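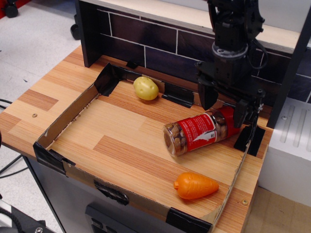 Tessa Marlowe
Kitchen and storage columnist, Andley Home Pages
19 October 2025

I have a soft spot for a cardboard tray. Give me a box that's on its way to the recycling, a roll of black tape and a free corner of the table, and I'm happy for half an hour. A low wall of cardboard is all it takes to stop a jar of nuts from going over the side, and anything round (potatoes, I mean you) stays where you put it.

I started making these in March, when we moved to the flat in Hinden and I had a table but hardly any counter. Everything I chopped, poured or sorted wandered off. Now I have one for snack jars and one for the play kitchen bits that live in our house whether I like it or not, and I've learned a few things along the way.

Keep the walls low. My first try was nearly as tall as the box it came from and I kept knocking my wrists on it. You want to be able to reach in from any side and sweep things out with your hand.

You don't need a bottom! Strips of cardboard taped straight to the tabletop work fine, and the table is the floor. Wiping out crumbs is much easier that way, and no soggy cardboard if something leaks. I'd only bother with a base if you want to carry the tray around.

Tape the corners first, then the long stretches. Corners are where it all comes apart. Fold each piece right around the bend and press it down hard with the back of a spoon. A long wall will bow outward if you lean on it, so put one more piece halfway along and it'll behave. I like black tape because it's easy to see when an end has started to lift.

Test your tape on the table before you commit. Stick a bit somewhere out of sight, leave it overnight, peel it slowly. My striped wood-grain top was fine, but my old painted one lost a patch the size of a stamp and I was cross for a week. If there's gum left behind, a little cooking oil on a cloth, wait, rub, then dish soap.

Now, jars. I do like a clear plastic one for nuts, mostly so I know when I'm running low before I've promised anybody a cake. A jar on its side is handy when you want to grab from it, but screw the lid on properly first - I have swept up a full jar of almonds and I don't recommend it. Round jars roll, too, and a low wall is the cheapest fix I know. For keeping, stand them up somewhere cool and dark, and if you bought a big bag, put half in the freezer. Nuts go stale faster than you'd think, and you can smell it when they do (a bit like old crayons).

Toy vegetables get their own tray at my house, or they're meant to. The carrot and the potato always end up in with the real snacks, and I've given up being strict about it. If yours are hard plastic, warm soapy water and an old toothbrush will get into the ridges on a carrot. Dry them well before they go back in. Anything with a hole or a seam, squeeze it over the sink to see if there's water hiding inside.

A cardboard tray won't last forever. Mine do 2 months or so before the front wall goes soft from elbows, and then I cut a new strip and tape it over the old one. When the whole thing looks tired I peel it up and start again with the next box. The last one was from a Yurt lampshade, lovely stiff stuff, and I've saved the lid for the bathroom shelf, which is next on my list once I've found where I put the good scissors.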